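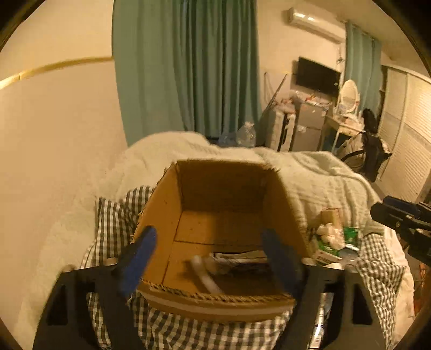
An open cardboard box with a folded printed paper inside.

Partial skeleton of a small fossil rhinoceros goes to Prananbridge

PRANANBRIDGE, November. The Prananbridge Museum of Natural History has taken into its collection a partial skeleton of a small hornless rhinoceros, recovered from river sediments at the Pilport clay pit. The specimen consists of 53 catalogued elements and is the most complete large mammal so far recorded from the pit.

The skeleton was found in the lower part of the east face, in a band of grey silt between two beds of coarse sand. Earlier finds from the same band were limited to single teeth, turtle shell and fish bone. The new material includes most of the lower jaw, the left forelimb from the shoulder blade to the wrist, four vertebrae from the neck, a run of ribs and parts of both hind feet. The skull is represented only by a section of the right upper jaw with four cheek teeth in place.

Dr Tiruwork Gudeta, curator of fossil mammals at the museum, led the excavation and will be the first author of the description.

"The bones were lying close to their life position, with the forelimb folded under the ribs," said Dr Gudeta. "There is little sign of abrasion on the joint surfaces, so the carcass had not travelled far in the river. Some of the rib ends carry tooth marks, and these will be treated in a separate paper."

The teeth are low-crowned and show moderate wear. On the upper molars the outer wall is nearly flat and the inner cusps are separated by a deep valley. These features, together with the proportions of the wrist, place the animal among the true rhinoceroses and exclude the running rhinoceroses known from older deposits in the region. The museum has not yet assigned it to a species. The lower jaw differs from that of the nearest comparable form in the length of the gap between the front teeth and the cheek teeth, and further measurements are needed before a name can be proposed or ruled out.

All the growing ends of the limb bones are fused, and the last molar is fully erupted. The animal was therefore adult at death. A thin section will be cut from one rib to count growth lines and obtain an estimate of age.

The silt band has been dated to the Miocene by means of small mammals. Sieving of bulk samples from the same level has produced teeth of hamsters, dormice and an early pika. A layer of volcanic ash higher in the face has been sampled for radiometric dating, and this will give a minimum age for the bones beneath it. Pollen from the silt is dominated by elm, alder and reed, which points to wet woodland along a slow channel.

Excavation took seven weeks. The bones were exposed from above, consolidated with a dilute acrylic resin and lifted in six plaster jackets, the largest of which held the ribs and forelimb together. Isolated pieces were wrapped and numbered individually. The position of each element was recorded on a one-metre grid before lifting, and a digital model of the bone bed was made at every stage of the work.

Preparation is being carried out by Orbán Conservation under contract to the museum. Four of the jackets have been opened and cleaned. The remaining two contain the hind feet and the neck vertebrae, where the silt is cemented by iron and has to be removed with air tools under a microscope. Old breaks are joined with a reversible adhesive, and missing bone will be filled only where this is required for support.

The lower jaw and the upper teeth have been scanned at the Nuvley Imaging Laboratory. The scans show the roots of a pair of lower tusks, broken off at the gum line before burial. The scan data will be released when the description is published and will be free to use for research and teaching.

The owner of the clay pit has transferred title to the specimen without payment. Under the agreement the museum has access to the east face during the winter pause in digging, and any further vertebrate material from the silt band will be offered to it first. The pit is a working site and is not open to the public.

A selection of the bones will go on display in the ground floor geology gallery when preparation is finished. The display will include the lower jaw, the forelimb and a cast of the bone bed. The other elements will be kept in the research store, where they can be examined by appointment.

Notes to editors

The Pilport clay pit exposes river and floodplain deposits of Miocene age. Vertebrate fossils have been collected from it at intervals, mainly from the sand beds.

Element counts refer to bones and teeth given separate catalogue numbers. Teeth still fixed in the jaw are counted with the jaw.

Requests for interviews and for access to the specimen should be sent to the museum press office. The office is staffed until 4 pm.

Print this page
E-mail this page

Recent releases

Geology gallery: changes to ground floor access
Fossil turtles from the Pilport sands re-examined
New storage for the museum's mammal collection
Small mammal teeth: sorting days at Prananbridge
Volcanic ash sampling begins at Pilport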